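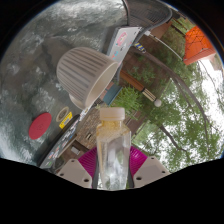 Open day at Corholm: bottles, cups and a lot of stickers

I had been meaning to get out to Corholm ever since Ida Kramer told me they keep one of every container they've ever been asked to match. One of every one! If you're the kind of person who rinses out a nice jar and then can't throw it away, you'll understand why I drove 31 miles on June 27, 2021 with a cooler bag and a notebook.

Corholm is a small packaging workshop. They work out caps, lids, cups and bottles for little food companies, the sort of people who make one mustard or one tea and need something to put it in. Once a year they let the public in, and a good part of it happens outdoors, by the trees. Parking is on the grass past the second gate. (The first gate is the neighbors'. I went in the first gate.)

The stone

My favorite stop of the day was the gray speckled stone, where a lot of the show-and-tell went on. It's a lovely thing, all white and gray and dark flecks, and whatever you put down on it looks good. There was a beige ribbed cup lying on its side, a flat red disc, a small tan ring, a little yellow label with print far too tiny for my eyes, and a laptop so covered in stickers that I spent longer on the lid than I should have. Pink, blue, red, white, no plan to it at all. I want to do mine like that now.

Kiprono Waweru ran this part. He doesn't give a talk so much as hand you things. You get a cup, you turn it over, you tell him what you think it was for, and then he tells you what it was really for. I got two right. The man next to me got all of his right and turned out to have worked in dairy.

The ribs on the cup got the longest discussion. I'd always figured they were decoration. Kiprono says they do some of that, but mostly they stiffen the wall, so you can go thinner and still have something that doesn't fold up in your hand. They also give you a grip when your fingers are greasy. He had us squeeze a smooth cup and a ribbed one, eyes closed, and you really can tell.

The bottle with the yellow shoulder

This is the one I keep telling people about. A clear bottle, pale cream cap, and just under the cap a band of yellowish grains stuck to the shoulder, with the rest of it perfectly see-through. Everyone's first reaction was that somebody should wash it. Then Adhiambo Okoth started in on shoulders, and I could have listened all afternoon.

Anything grainy or powdery, she said, goes looking for the place where the wall turns in toward the neck. Spice, drink mix, bath salts, it makes no difference. A steep shoulder lets it slide. A flat one holds on to it, and a little damp from steam or a wet spoon is enough to set it there for good. So when a customer comes in asking for a prettier bottle, her first question is what's going in it, and her second is whether they've ever poured that stuff over a hot pan.

I went home and looked at my garlic powder. She's right.

The cap wall

Inside the main building there's a long room with the samples, and this is what Ida had been going on about. The catalog was at number 2456 when I was there, and they'd put 450 of the caps out on low shelves where kids could reach them. You could try any cap on any bottle. Hardly anything fits anything else, and it's oddly satisfying when one does. There was a girl of maybe seven who had a real gift for it and was taking requests.

Faith Makori looks after the samples and knows the back catalog the way some people know baseball. I asked her about a squat brown jar my grandmother kept buttons in, and she walked straight to a shelf, muttered, went to another shelf, and came back with something so close that I got a bit choked up. Hers had a slightly taller neck. She thinks my grandmother's was the earlier run.

They also make a cap under the name Skomus, which closes with a quarter turn and a soft click. I clicked it a lot. There's a second one, Prorketti, that's supposed to be easier for sore hands, and I'd say they've managed it, at least for mine on a warm day. It wasn't for sale yet in March, according to Faith, and they're still changing the texture on the rim.

Food, and a few practical things

The Escobar truck was parked by the loading door with corn cakes and a green sauce I'd go back for on its own. Get there before noon or the line is long. Coffee was free if you'd brought a cup, and of course I hadn't, with a car full of empty jars.

Lina Smadi's label table was the other hit with the kids. You write whatever you want, she prints it, and you stick it on a jar to take home. I made six. Two say "screws" and one of those has raisins in it.

Allow three hours. Wear shoes you don't mind on wet grass. The sample room is up four steps, with a ramp around the side that isn't signed very well, so ask. Dogs are fine outdoors but not in with the samples.

They take old containers if they're clean and they don't already have one. I brought eleven and they kept a mint tin and a tall vinegar bottle with a dented cap. Faith wrote my name on a tag for each. Next year I'm bringing the button jar, though only to show her.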